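Go on the small trip

I used to think a mission trip had to be long and far away to count. Then our church in Flandham started sending people to help at Brudis, a children's home run by a few families, for a single weekend at a time, and I have changed my mind completely! 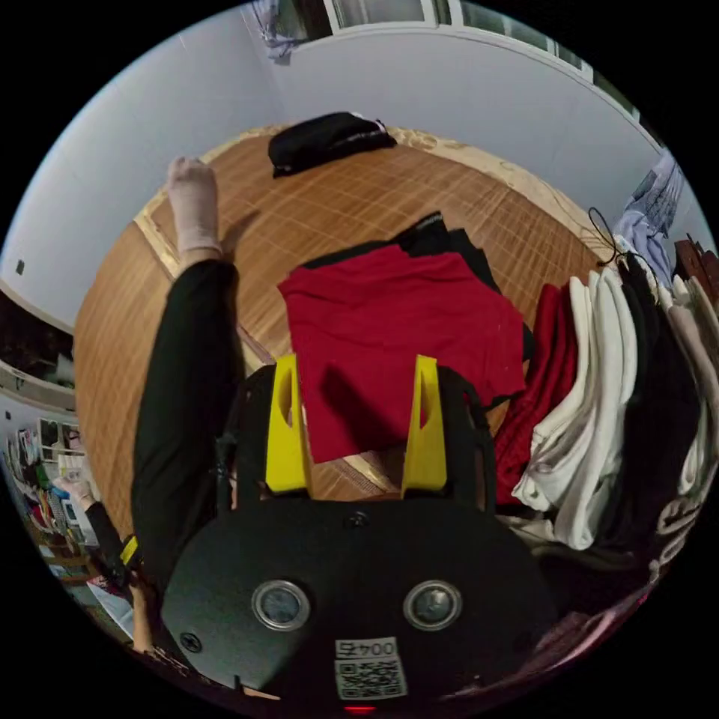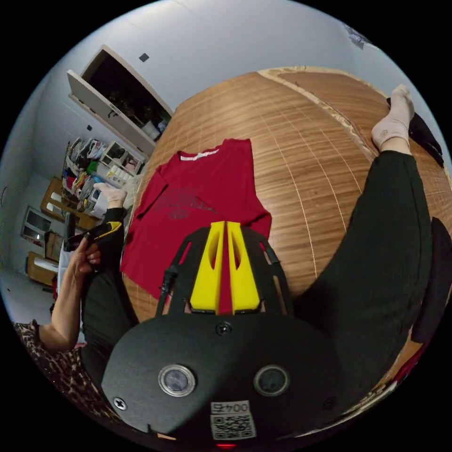
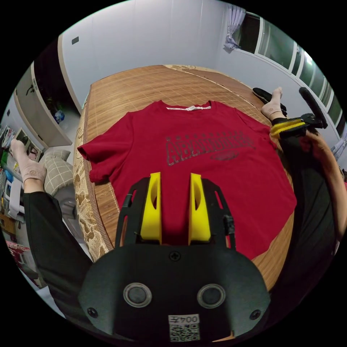 A red T-shirt with a faded print on the chest.

The first time, 30 of us signed up and I was sure we'd be in the way. We fixed a fence, cooked a huge lunch, lost badly at soccer, and sang (loudly, and in at least two keys) until the little ones fell asleep. People say short trips do more for the visitor than for the kids. Some do, and that is a fair worry. My answer is to go back. Same home, same faces, every July and again before Christmas, so a child hears a grown-up say "see you soon" and then does see them.

The money matters too. Last year's bake sale and car wash brought in $1,491, and 400 of that went straight to school shoes. The rest paid for the bus and the groceries. I love that a pan of brownies can do that!

If your church or your bowling team or your office has been talking about this for ages, please pick a place close enough to visit twice and call them. Ask what they need, and believe the answer. Ours was fence posts.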